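Kitchen cell, Grajales building: setup and upkeep

The Grajales kitchen cell has been running at the same counter since October. It is one arm, one overhead camera, a control PC under the stairs and a shared maintenance log. This page is for people who are taking over shifts on it and want to know what the cell should look like between sessions, and what we check before the brakes come off. Longer notes are in the Brudel folder on the group drive.

Session hours so far: 154. Full cable inspections: 5.

Counter, wall side

The arm is a Franka Emika and works from the left end of the butcher-block counter. Spices, bottles and the utensil crock stay at the back. The painted plate with the yellow rim is in the middle, well inside reach. The overhead run is in spiral wrap, and the wrap gets looked at along its full length every time, with extra attention where it bends. If a segment has opened up, close it by hand and write it in the log. If it opens again in the same place, replace that length. 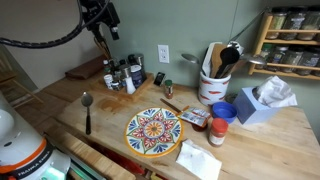
Ezequiel Palacios wrote in to say that the wrap should be checked with the arm at the far end of its travel as well as at home, and that on the Skastside cell he found a pinched wire only after moving joint 1 all the way over. He also asked that we stop using zip ties to take up slack, as they creep along the cable and end up pulling at the connector.

We have changed the checklist to match. The inspection is now done at home and at both ends of joint 1, in hand-guiding mode, with a second person at the stop button. Zip ties have been swapped for hook-and-loop straps, 125 mm long, which are in the top drawer of the Stetus cart.

Before a session

Wipe down the arm with a dry microfiber cloth. No spray near the joints. Check the base bolts against the paint marks; if a mark has shifted, stop and tell whoever has the log that week. Look at the camera mount and give it a light push. It should not move. Run the calibration check and compare the result with the last entry. Anything off by more than a millimeter means a full recalibration, and that takes most of a morning.

After a session

Send the arm home, lock the joints, then shut down from the desk interface. Don't pull the plug first. The controller filter gets vacuumed on Saturday when the PC is off anyway. Spare filters are on the cart under part 2528.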